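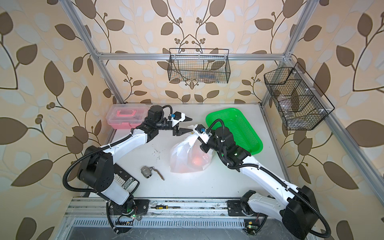
1/ Sorting small stuff on the white table before the move to Kendton. What's out: a pink see-through storage box with a red handle on the lid, a green mesh basket, a ball valve, and a plastic bag tied at the top.

2/ The valve goes in the hardware bin with the rest of the plumbing parts. I put the brown lever in the closed position before I pack one. An open lever catches on everything.

3/ Tied bags are a bad way to keep fruit. I bought oranges at the Luvbridge market in August, left them knotted up on a shelf, and lost 5 of them to mold. Now they come out of the bag the day I get home.

4/ The basket is the better place for them. Four oranges in the green one, with the crumpled white bag next to it on the table.

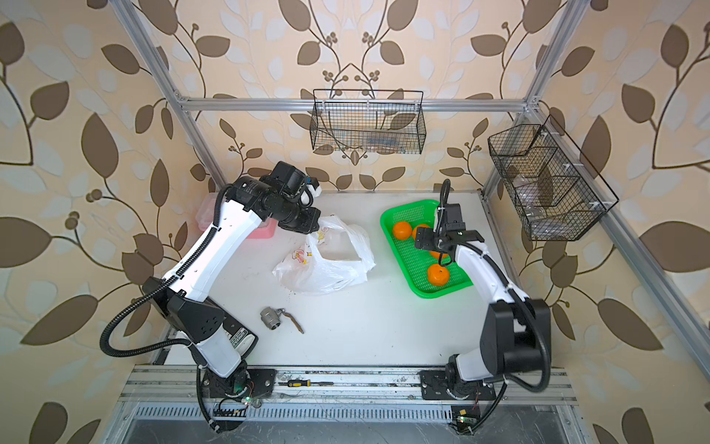 5/ Mesh lets air in underneath. I still turn the fruit every couple of days and use the soft ones first.

6/ Bags get folded flat and go in a drawer. I had around 200 in there at one point. Took most of them to the drop-off on Montoya.

7/ Someone asked about the wallpaper with the big brown leaves and the berries. It was up when I got the place and I don't know the maker. Kultora has a leaf pattern, no. 206, but the stems look wrong to me. I haven't seen 207 in person.

8/ Pantry shelves are next. The jars can wait until I find more boxes.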